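Padmavathi Shenoy picked up the phone on the third try. She was between rehearsals, eating toast. Forty-three singers in the Turley choir now, she said, and only 3 tenors.

"Tenors are like hens teeth. I've asked everyone - my dentist even."

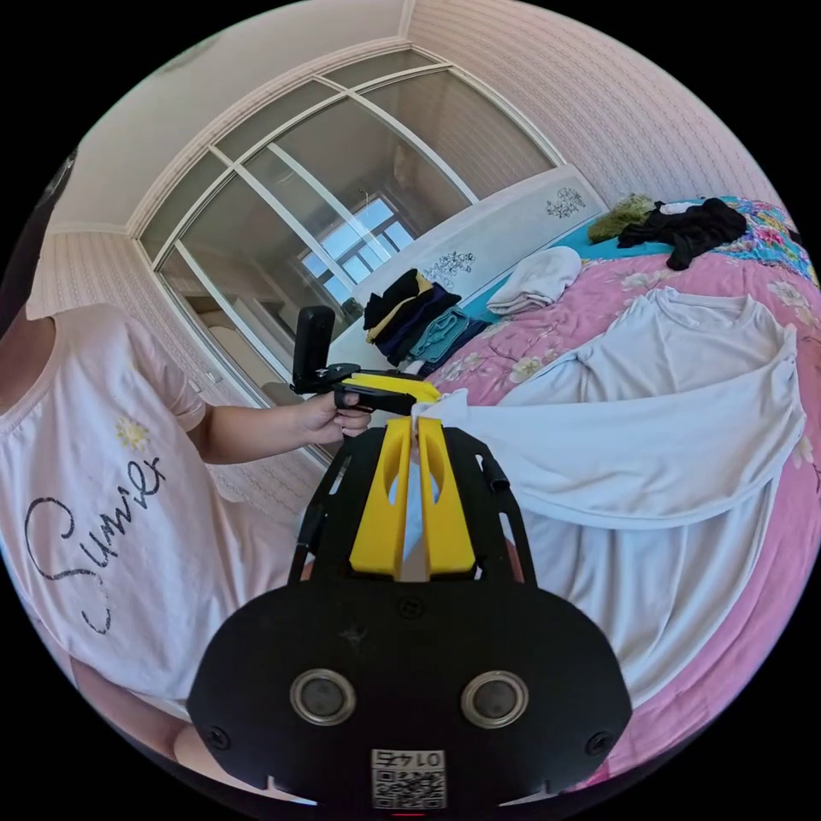 The November concert is still on. Program not settled. "We do one hard piece, one everybody hums. Thats the rule." She wants the old hymns back too, the slow ones.

Does she get nervous? "Every time. Then they breathe in and I'm fine." And she had to run, altos waiting.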